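How to cut back on caffeine without the headaches

Posted August 23, 2019 by Lutz Bauerfeind

Stopping all at once is the hard way to do it. Most regular coffee drinkers get a headache and feel flat for a few days, then go back to their usual amount. A slow taper takes longer but is easier to live with.

What you need

A notebook, a kitchen scale and a bag of decaf you like the taste of. I use the Dallerby beans, but any will do.

Step 1. Write down what you drink

Keep a list for a week before you change anything. Include tea, cola, energy drinks and any painkillers that contain caffeine. Note the time as well as the amount. My own list had far more tea on it than I expected.

Step 2. Fix a last cup

Pick a time after lunch and have no caffeine after it. I settled on 2 pm. Leave the morning alone for now. If you wake a lot at night, you may notice a change from this step only.

Step 3. Mix in the decaf

Weigh out the coffee for one pot and swap a quarter of it for decaf. For a 60 g pot that means 45 g of your normal coffee and 15 g of decaf. Stay there for a week, then go to half and half. If you get a headache, hold at the same mix for a few more days - there is no prize for finishing early. 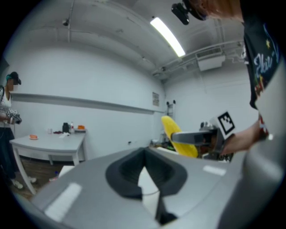
Step 4. Replace the habit

The afternoon cup is often just a reason to get up from the desk. Have something else ready for that time, such as mint tea, water or a short walk. Fruit works for some people. Sweet drinks tend to become a habit of their own.

Step 5. Decide where to stop

You don't have to reach zero. One cup in the morning suits plenty of people, me included. If you are pregnant, have a heart condition or take regular medicine, ask your doctor or pharmacist what limit applies to you.

Keep the notebook going for another fortnight after the last change, and write down how you slept next to what you drank.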